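Research > Working Papers > Housing and Property Law

Papers Authors Topics Search

4. Assignment of resident leases in portfolio sales

4.1 Sample and coding

The sample consists of 486 contracts for the sale of tenanted single-unit rental houses, obtained from the Grumenora deed archive. Contracts were included if at least one house was subject to an unexpired written lease at signing. Sales between affiliated companies were removed. Each contract was coded for three terms: the treatment of security deposits, the allocation of rent collected in the month of closing, and the survival of the seller's statements about the leases.

Coding followed the protocol set out in Tunstall's earlier note on estoppel certificates. Where a contract referred to a schedule missing from the archive copy, the term was coded as absent.
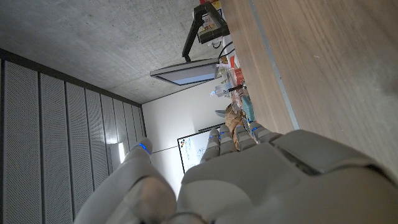

Deposits were the least uniform of the three terms. In 155 contracts the seller gave the buyer a credit against the price equal to the deposits held. The remaining contracts either required a transfer of the deposit accounts themselves or left the matter to state law. A credit is simple to administer, but it leaves the tenant's money mixed with the purchase funds until the buyer opens a separate account.

4.2 Condition of fixtures at closing

Most contracts define the property sold to include fixtures, and most leases in the Kultar and Sedgwick submarkets allow the tenant to remove items the tenant has installed. The two documents therefore meet at the same objects and often disagree about them.
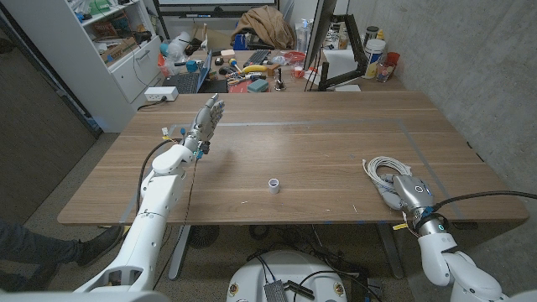
Courts in the states studied apply an annexation test, asking how firmly an item is attached and whether its removal would damage the building. The test gives clear results for furnaces and built-in cabinets. It gives weaker guidance for equipment that stands on or beside furniture. 

Figure 3. Wooden surface and mechanical hand.
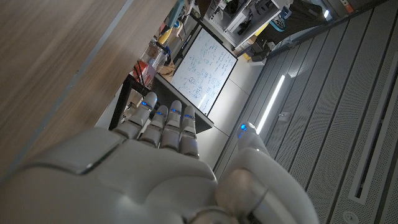
Reading time for this section: 3 minutes

4.3 Survival of seller statements

Survival periods were short. The Uvura form, which was used for the larger portfolios, limits claims to those made before the end of the stated period and sets a minimum claim of $2,000 per house. Smaller portfolios, meaning those of fewer than 100 houses, more often used a locally drafted form with no minimum. We found no contract in which the tenant was given a direct right to enforce the seller's statements.

Contact: Keith Tunstall, corresponding author | Back to top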